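Drelberg Toy Library Wants Its Pieces Back

Tuesday, March 16, 2021

The Drelberg Toy Library will reopen for curbside pickup next week with 947 items on its shelves and one carton of things that belong to none of them.

The carton is labeled "Parts, Misc." and has been growing for years. It holds wheels without trucks, a plastic pie slice, several lids, and a brass key that fits no lock in the building, including the ones it was tried in twice. Kulsoom Ghumman, who runs the library out of the old shoe store on Henriques Street, spent the winter closure trying to empty it and got about halfway.

"People are very good about returning the toy," Ghumman said. "They are less good about returning all of the toy."

Members who still have pieces at home are asked to drop them through the mail slot in an envelope. There is no fine. There used to be a fine of 40 cents a piece, but it was dropped after one family paid it in advance.

Pieces too big for the mail slot can be left in the bin by the side door. The library would especially like to hear from whoever has the ramp to the marble run, a set that has gone out to three households since last spring and has disappointed all of them.

Anything still unclaimed when the doors open goes on the "Whose Is This?" table, a fixture of the library since its first year and, by Ghumman's account, its most popular attraction.

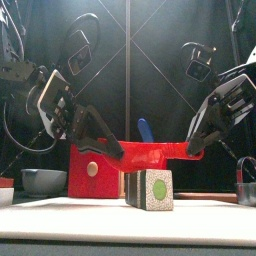 Red is the hardest color to place, according to Fernanda Loureiro, who sorts returns on weekday mornings. Half the toys in the building are red, and the catalog cards tend to say "red, plastic" and leave it there. Loureiro has begun rewriting them with longer entries that mention knobs, handles and anything printed on the side. She has finished 300 cards and describes her mood as fair.

Borrowing limits stay at two toys and one puzzle per household. Puzzles will be lent as complete, a word Loureiro asked to have printed in quotation marks on the new bags.

Pickup times can be booked by phone or at the front window. Bring a bag, and please check under the couch first.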